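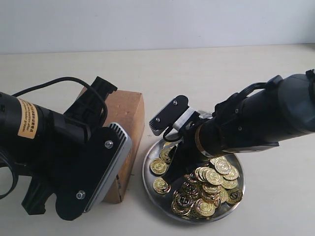 ## Your questions about the coins, the tray and the box

We lend out play coins for school fairs, club evenings and birthday parties, and the same handful of things gets asked every September when the bookings start up again. Kimie Maruyama wrote most of these answers and Noboru Onishi added the bits about cardboard, a subject he has opinions on.

### What do I get if I borrow a set?

A bag of gold-coloured coins with the dollar sign on them, a round silver metal tray to put them out on, and a brown cardboard money box. The small set has 50 coins, which is plenty for a party with one or two games going. The fair set has 2000.

### Why dollars, when we're paying in pounds?

We do get asked this, usually by the seven-year-olds. They were the coins we liked best when we were choosing, and children seem to know straight away that a gold coin with a dollar sign is treasure. You decide what a coin is worth on your day, so write it up somewhere large (one coin a go is easiest) and everyone will soon have the hang of it.

### Do I have to use the tray?

No, a mixing bowl will do at a pinch. We're fond of the tray all the same. It's shallow, so small fingers can get at the coins, and the raised rim helps to keep them from sliding off on to the floor. It will pick up fingermarks, so give it a wipe with a soft cloth before it comes back to us, and leave the scouring pads in the cupboard.

### Can I make my own money box?

Please do, it's a lovely job for a wet afternoon. Any plain brown box with straight sides will do. Tape it shut first, then draw a line on the top a little longer than a coin is wide, and cut along both sides of it with a craft knife (a grown-up's job). Keep the slot narrow. It needn't be neat, and a slightly rough edge does no harm so long as a coin drops through without catching. 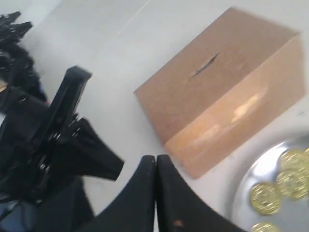
Try it with five or six coins before you let anybody loose on it, and if they stick, shave a sliver off one side and try again. Noboru says to cut less than you think you need, as you can always take off a bit more and you can't put any back. Felt pens and stickers are welcome on your own box, though we'd rather you left ours plain for the next family.

### How do we get the coins out again?

Slit the tape underneath and tip them gently over the tray. Shaking them back through the slot is great fun for the first three and rather tiresome after that.

### What if we lose some?

Don't fret. The Brikis summer fair sent theirs back 56 short and we're all still friends. Just tell us when you return the bag, and do look under the tablecloths and in coat pockets first. We started out with almost 3000 and would like to hang on to most of them.

### Are they safe for toddlers?

No, I'm afraid they're small enough to swallow, so keep both coins and tray well up out of reach of the very little ones.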